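Kitchen > Small Projects > Cupboards and Bowls

How to Get Cloudy White Bowls Shining Again

31 July 2023 | 201 shares | 26 comments

I love a plain white bowl. Soup, cereal, salad for one, a pile of cherries on the back steps, it does everything! What I don't love is the gray film that creeps over a whole stack of them after a few years of hard water. If your bowls feel a bit chalky when you run a thumb around the inside, this is a really satisfying thing to do on a slow morning, and you probably have most of what you need under the sink already.

What you need

Baking soda
White vinegar in a spray bottle
Dish soap
A soft sponge (no green scratchy side, please)
An old toothbrush
Two clean cotton towels, one for drying and one for buffing

Step 1. Empty the shelf

Take down every white bowl you own, even the ones at the back. Wash them in warm water with dish soap and stand them on a towel. Don't skip the washing, even if they came straight out of the cupboard. Grease sits on top of the mineral film and the vinegar just slides off it.

Check each one under a good light while you're at it. Anything with a crack or a chip on the rim goes in a separate pile. I keep my chipped ones for seed packets and rubber bands, and my neighbor Ľudovít Holub plants succulents in his, which look fantastic all along his kitchen window.

Step 2. Spray and wait

Spray the inside of each bowl with vinegar until the whole wall is coated, then leave it for 10 minutes. Go make coffee. If the bowl has a painted or metallic trim, leave the vinegar off and go straight to the paste in the next step, after trying a little of it on the underside first.

Rinse well. On a lightly filmed bowl you may be done already, and if so, lucky you!

Step 3. Make the paste

Three spoonfuls of baking soda to one of water gives you something like thick frosting. Scoop a little onto the damp sponge and work in small circles, starting at the base and moving up the wall. Go gently, especially on plastic, where hard scrubbing leaves fine scratches that hold stains later. Let the paste do the work and add more if it dries out.

Use the toothbrush where the wall curves into the base, and go over the middle of the base too. Plenty of bowls have a faint round mark there, and you can stop scrubbing once the surface feels smooth, even if you can still make out the circle.

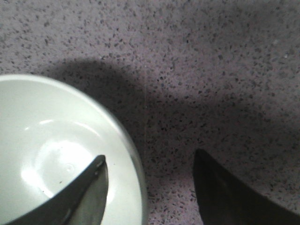

Step 4. Rinse, dry and buff

Rinse in warm water until there's no grit left under your fingers. Dry right away with the first towel, then take the second one and buff the inside and the rim with quick light strokes (this is my favorite part, I could do it all day). Tilt the bowl toward a window. You want the light to slide around the curve in one clean streak. If it breaks up into dull patches, go back to the paste for another minute.

Step 5. Put them back so they stay nice

Stack by size, biggest at the bottom, with a folded paper napkin between bowls if they're a tight fit. I used to pile mine eight high and then wonder about all the little gray scuffs! Four to a stack is plenty on my shelf.

A quick vinegar spray once a month keeps the film away. I do the full job again in December, before the family comes and every bowl in the house gets used at once.

Tell me in the comments how yours came out, and if you have a trick for tea stains I want to hear it!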